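The Cat Bowl: Getting More Water Into a Picky Drinker

Hello again from the Longo newsletter! October is when the heat comes on in most of our houses here in Plata, the air gets dry, and my inbox fills up with the same question: my cat hardly ever goes near the water bowl, should I worry?

Quick answer first. If your cat suddenly stops drinking, or suddenly drinks a lot more than usual, or is straining in the litter box, call your vet today and read the rest of this later. For everybody else with a healthy cat who just seems bored by water, there is so much you can do, and most of it is free.

Start with food. Canned food is mostly water, and dry kibble has very little in it, so a cat who eats wet food is already getting a good share of what she needs at dinner. You don't have to switch everything over. One wet meal a day is a great start, and if your cat has been on kibble all her life, go slow. I began with a teaspoon on the side of the plate and left it at that for a week. My older girl walked past it for days (rude!) and then one Thursday she licked the plate clean.

Once they like wet food, you can stir in a spoonful of warm water. Warm, because it brings out the smell, and smell is everything to a cat. I've been using the Conditz chicken pâté for this, which goes into a nice thick gravy without turning to soup. It's $2 a can at the shop on the corner, and mine will each finish a third of one at a sitting. The Wisurel flakes are tasty too, by all reports, but they sink to the bottom and my boy only wants what floats.

Now the bowls. Wide and shallow is the way to go, filled nearly to the top. Lots of cats don't care for a deep, narrow dish. Ceramic, glass or stainless steel all clean up well, and they do need a real wash with soap every day – if you run a finger around the inside and it feels slimy, your cat noticed before you did.

Then move them! This was the big one at my house. I had the water right next to the food for years, and the food right next to the litter box for years before that, and I'm a little ashamed of both. I put one bowl in the hallway and one by the bedroom window, and the hallway bowl was the favorite by the weekend. If you have more than one cat, spread the bowls out so that no one has to sneak past anyone else to get a drink.

Fountains are worth a try if your cat is the type who yells at the bathroom faucet. I paid $29 for mine and it's been humming along nicely. Do change the filter when the instructions say so, and take the pump apart for a scrub now and then, because fur gets in everything. Keep a plain bowl out as well, in case the power goes off or the cat decides the fountain is an enemy.

A few things to skip: milk, which upsets a lot of grown cats' stomachs, and store-bought broth made for people, since it's usually salty and often has onion or garlic in it. Onion and garlic are both bad news for cats, even in powder form. If you want to offer broth, get one made for pets and read the label anyway.

And if your cat has kidney trouble, diabetes or a special diet, talk to your vet before changing any of the food. They'll have a plan for your cat in particular. 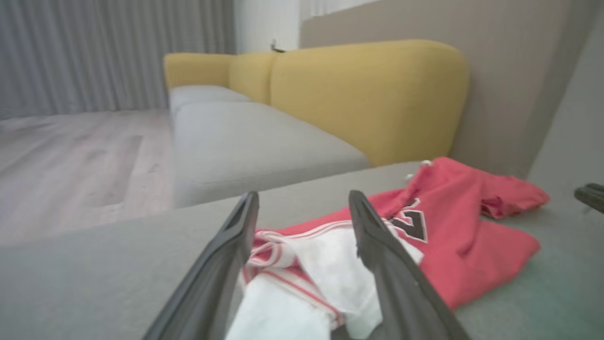 551 words | 3 min read

Last issue's question on wet versus dry brought in 67 replies, and I loved reading them. Next time: weighing your cat at home without losing any skin. Send me your tricks by replying to this email!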